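Grip kit for a student humanoid: the Plamance sleeve set
Reviewed by Ingegerd Söderlund

The Fidville student robotics club has a humanoid and a bathroom task: take the toilet brush by the handle, lift it from its holder, clean the bowl, put the brush back. I was lent a Plamance sleeve set and the club's practice room to try it in.

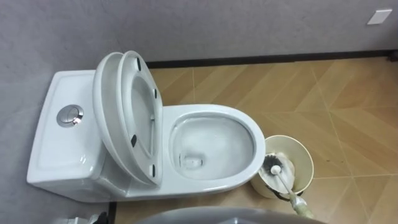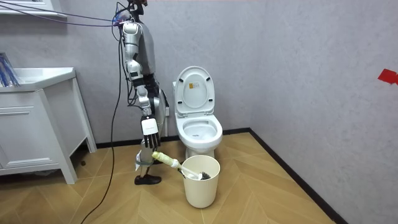
The toilet task at Fidville, from the robot's head and from the side.

Peltemon Review, issue 73, page 7

The set is sold for school and college teams whose robots have to use household tools with thin handles. It contains soft sleeves in three bores, a roll of backing strip, a gauge card and a printed booklet. The price is 40 euros. The maker gives a life of 2,000 grips per sleeve, which I had no means of checking.

Fitting is simple. Measure the handle with the card, wrap the strip, push the sleeve on from the free end. The middle bore suited most brush handles the club owns. The small bore is too tight to fit without soapy water, and the booklet does not mention this.

In use the gain is real but uneven. A bare handle tends to roll between the fingers once the brush head meets resistance. With a sleeve on, the roll was much reduced in our tests, and the students could lower the grip force in their program. Twisting loads are handled less well. If the wrist turns sharply under the rim of the bowl, the sleeve can creep along the strip and has to be pushed back by hand.

The added bulk also changes how the brush rests. In a light holder the handle leans further over, so the grasp point has to be taught again each time the holder is moved. Teams who store fixed positions will lose time to this. The Fidville students find the handle afresh before every attempt and had less trouble.

The booklet is the weak part. It covers two-finger grippers in detail and gives hands with several fingers half a page. Kos, the cheaper set the club used until January, has a far better guide, though its foam goes hard after repeated cleaning.

Spare sleeves are sold singly. Strip is only sold by the full roll.

Recommended for clubs with a jointed hand and a regular need for household tools. Teams with a plain gripper can manage with Kos.

Set supplied by the maker and returned after the test.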